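This site uses cookies to remember your settings. By continuing, you accept our cookie policy. Accept | Manage choices

Review: Birwood Meeting Table

The Sostville Public Library purchased one Birwood table in November for its public meeting room. The findings below are offered to other branches planning a similar purchase.

The table ships flat in two cartons. Assembly required two members of staff and took about 60 minutes. The printed directions were clear, although the bolts for the legs and those for the crossbar are packed in the same bag and are easily confused. A hex key is supplied.

The maker rates the top for 200 pounds. The library has used it for book displays, tax forms and two laptop stations, and no sagging has been noted. The surface wipes clean with a damp cloth. Pen marks required a second pass. Cables pass through the top without difficulty, but the tray beneath is shallow and will not hold a large power strip.

The height is fixed at 26 inches. Several adult patrons found this low for writing, and a taller version would be welcome. The Cisico table in the children's area adjusts by hand and may suit mixed groups better, though it is heavier to move.

Delivery was prompt. One foot pad was missing, and the seller, Mok, replaced it without charge.

The Birwood table is recommended for displays and short meetings. Branches that need a table for long periods of desk work should consider other models.
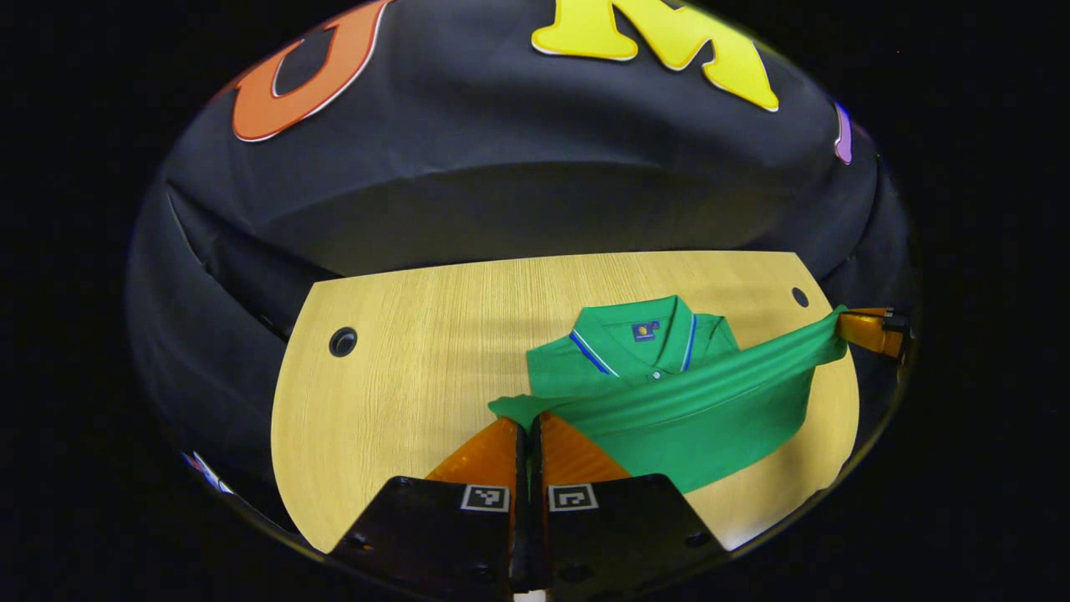 Lorraine Tibbets
Furnishings and Equipment Coordinator, Sostville Public Library

Questions about this review may be left at the front desk.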